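Fatari Opens Registration for Second Skidik Players' Weekend

Published 2026-03-25

Registration for the second Skidik Players' Weekend opens in April, and Fatari, the studio behind the cooperative strategy game Grander, expects places to go quickly. The studio's head of community programs spoke with us about the changes made after the first event.

Skidik, the studio's home town, will again host the gathering. Attendance is limited by the size of the hall, and the program has been extended to 2 full days.

"Last year we ended on the evening of the first day, and many of our guests had traveled a long way for a few hours of play," the head of community programs said. "The most frequent request in the survey was for more time at the tables and fewer speeches. We have followed that advice."

The main tournament will be played by 32 teams. Each team consists of 2 players, who must both hold a Grander account in good standing on the day they register. Teams that did not qualify through the winter ladder may apply for one of the open places, which are assigned by drawing.

Asked whether the drawing had been controversial, the studio representative acknowledged that it had. "Some ranked players would prefer a bracket filled entirely from the ladder. We understand the argument. The weekend is also meant for people who play after work and do not have the hours to climb."

The program includes some 19 talks and workshops, most of them led by members of the design staff. One session is reserved for Erdem, the expansion now in closed testing. Visitors will be able to play its opening chapter, although recording will not be permitted.

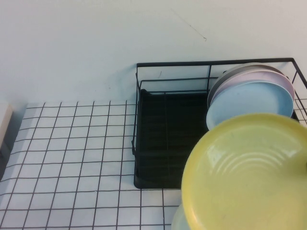

The studio declined to give a release date for Erdem. "We gave a date for the last expansion and then moved it, and our players were right to be disappointed," the representative said. "When the save system is finished, we will announce a date. It is not finished yet."

Matches in the main bracket will be streamed with commentary. Talks will be recorded and posted to the Grander site after the event, with the exception of the Erdem session.

Passes are issued in the name of the account holder and may be transferred once, through the player's account page. Players under 16 must be accompanied by an adult, who also needs a pass.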